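Cedent Project – Call for Student Participants, Fall Term

Cirilel Robotics Club is looking for 6 students to join Cedent, our towel-folding project. Read the whole page before you write to us. Last year a good number of people joined after reading the first paragraph and left after the second meeting, and we would like to skip that part.

What the project is

We are trying to get a single robot arm with a two-finger gripper to pick up a towel from a table, find its corners, and fold it in half twice. The starting position is a heap, meaning whatever shape the towel lands in when somebody drops it. We are working toward the household round of the Grasso student competition, which is held in June.

You may have seen videos of robots folding laundry. So have we. Watch them again and look for the speed-up notice in the corner, the cut between the pick and the fold, and the towel that starts out suspiciously flat. We are not saying those teams did bad work. We are saying that a video of one good fold tells you very little, and that a large part of this project is learning to say how often something works and to write the answer down even when it is embarrassing.

Our own answer, at the end of last term: 2322 recorded attempts, 89 complete folds. Please do the division before you apply. Most of the failures happened at the very first grasp, when the gripper closed on nothing or took hold of two layers and dragged the whole towel with it. Some attempts got as far as one corner. Our old poster called the project "nearly solved." That poster has been taken down.

What you would be doing

Running trials. Most meetings consist of dropping the towel, starting the arm, watching, marking the result, and doing it again. You will do this for a whole evening at a time. If you think this sounds dull, you are right, and it is also the job.

Labeling. Every attempt is recorded from the wrist camera, and somebody has to go through the pictures and mark hems, corners, and folds by hand. Two people label each set separately, then compare. They disagree more than you would expect. We keep the disagreements on file and talk through them.

Writing code. Mostly small Python scripts for sorting and checking data, with some work on the grasp planner once you know your way around it. We have a learned grasp model and an older rule-based one that looks for edges. The learned one is more fun to talk about. On rumpled cloth the two have been close enough that we will not claim a winner, and one of this year's tasks is a fair side-by-side test.

Building. A small amount. The fingertips need work, and we have ideas about softer pads and thinner tips. Anybody who has used a 3D printer and been let down by it is welcome.

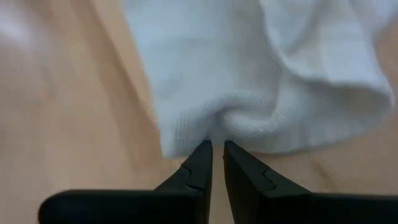
Wrist camera view: fingertips just below a gathered fold in the towel.

Who we want

You do not need robotics experience. You do need to be a current student in any department, able to come to two evening meetings a week from 6 p.m., and willing to stay through the competition. People from textiles, statistics, and psychology have been some of our best members, partly because they ask what we mean by "it worked."

For 2 of the places we need people who can already program in Python without a lot of help. Say so in your application if that is you. The other places are open.

We would especially like to hear from people who doubt that this is worth doing. A towel takes a person a few seconds to fold, and there are fair arguments that a robot arm is an expensive way to do it worse. If you can make that argument well and still want to find out where the hard parts are, you will fit in.

Who we probably do not want

Anybody looking for a line on a résumé and a group picture. Anybody with a startup idea that depends on this working by spring. Anybody who will quietly rerun a bad trial until it comes out good. We check the logs, and we have had to ask a person to leave over this.

What you get

Course credit is possible if your department agrees, but you have to arrange it yourself and we cannot promise anything. There is no pay. You get training on the arm, including the safety session that everybody has to pass before touching it, and your name on the report if you did work that is in the report. Travel to the competition is covered for team members who are still active in the spring.

Indodico, a local parts supplier, lends us the gripper and pays for replacement fingers. They have no say in what we publish – we asked for that in writing, and they agreed. If you have concerns about company money in student projects, bring them to the first meeting. We have had that discussion before and do not mind having it again.

How to apply

Send one page to Lotte Vermeulen, project lead, through the contact form on the club website. Put "Cedent" in the subject line. We would like to know:

What you study and what year you are in.
Which evenings you can really come. Look at your lab schedule first.
A time you measured something and did not like the result. It can be from school, work, sports, or cooking.
One thing in this call that you think is wrong or poorly thought out.

Please do not send a cover letter about your lifelong passion for robots. We skim those. Transcripts and recommendation letters are not needed either.

Everybody who answers the four points above will be invited to sit in on one trial evening, and we will choose after that. Come in closed shoes, tie back long hair, and expect to spend part of the time dropping a towel on a table. If you decide partway through that you would sooner be elsewhere, just tell Lotte and go. That has no effect on applying to other Cirilel projects.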